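Aluminum cans: what changes at the sorting line in the new year

The Fahy district moves to a revised intake standard for used drink cans at the start of the year. Most of the changes affect the Kulmont transfer station and the Brollance baler, but a few reach back to the drop-off points, and member sites should read the sections on flattening and moisture before their next load goes out. This item replaces the summary sent with the August newsletter.

Why cans are handled separately

A drink can is made from two alloys. The body is drawn from a sheet that contains manganese and a little magnesium. The lid is stiffer and carries more magnesium, since it has to hold the score line and the rivet for the tab. When whole cans are remelted together, the mixed metal has too much magnesium for new body sheet, and part of it is lost to oxidation or corrected with other metal. This is routine for the smelter. What is not routine is foil, food trays and aerosol bodies mixed into the same bale, as these shift the chemistry in ways that a spot sample may miss.

Coatings are a second factor. The printed ink and the clear overvarnish burn off in the decoater before melting, along with the inner lining. Can color has no effect on acceptance or price. Sites that have been separating dark cans from light ones can stop.

Slim cans

Tall slim cans now make up a larger part of what we receive. They have a narrower lid than the standard can and roll differently on the inclined belt, where they tend to line up end to end and pass the eddy current rotor in a string. The rotor gap at Kulmont has been reset to suit. Slim cans go in the same container as all others. 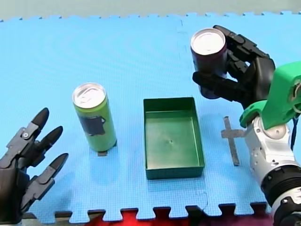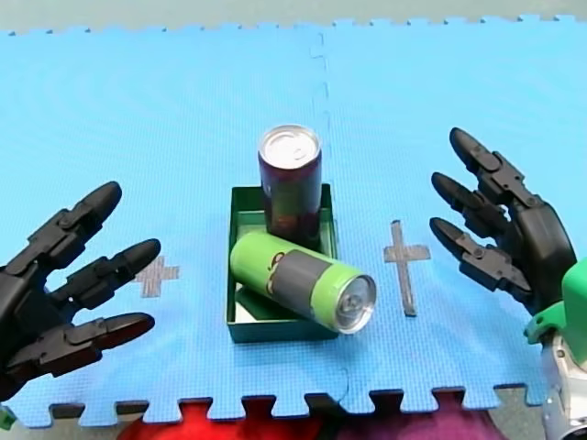
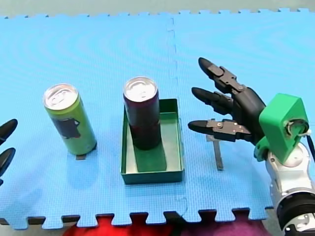 Green and dark red drink cans with a green tray on blue foam matting.

Flattening

Do not flatten cans before delivery. Under the old standard this was left to each site, and the results were mixed. A can crushed along its length keeps a shape the rotor can throw. A can stepped on from the side becomes a thin plate, and plates slide under cardboard and film and leave with the residue. In the last test load, Clondia's residue bin gave back 63 flattened cans and nine whole ones. Whole cans take up more space in the cage, and sites short of room may ask for an extra pickup at no charge.

Moisture and residue

Loads are weighed on arrival and again after the drain table. The difference is deducted. Two loads from the same site show the effect: the first came in at 949 pounds and was credited at 854 after draining, with most of the loss put down to liquid left in the cans. Cans should be emptied and stood upside down. Rinsing is not required, although it cuts down on wasps in warm weather.

Tabs

Leave tabs on. Loose tabs fall through the screen deck and are swept up with glass fines – they cannot be recovered from there at a reasonable cost. Sites that collect tabs for a separate purpose should keep them out of the can stream altogether.

Bale labels

From the new year each bale needs a site code, a net weight and the operator's initials on a tag wired to the second strap. Tape labels will not be accepted, as they come off in the yard. Blank tags are available from the Brollance office during normal hours.

Questions about the standard go to Aisling Ó Flaithearta at the Fahy office. The old tags may be used until Friday, December 31, 2021, and any left over after that can be returned with the empty cages.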